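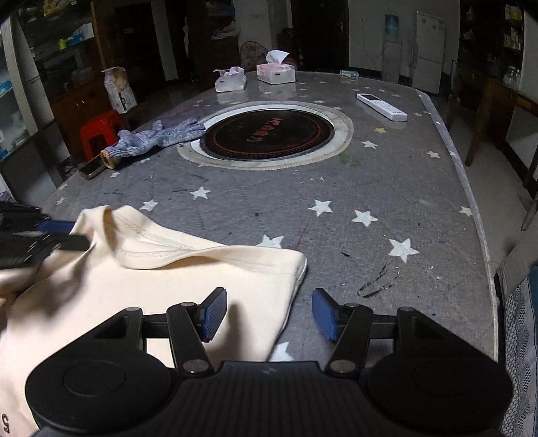
Volume 16, Issue 3

From: Joana Garcia
Subject: Re: Which translation for the July reading?

Dear Bastien, dear all,

Thank you for the two links. I compared the first chapters yesterday evening and I prefer the Arelico edition. The letters of the mother are kept in full there, and the notes stand at the foot of the page. In the older one I must always turn to the back, and I lose the thread.

My only doubt is the introduction. It is 20 pages long and it tells how the book ends. Maybe we ask everyone to read it last?

I can lend my copy to one person until July.

Kind regards,
Joana

> Bastien Caron wrote:
> There are three translations in print, but the Okafor one is
> hard to find now. Please tell me which you prefer before I
> order. I would like us to have the same page numbers this time.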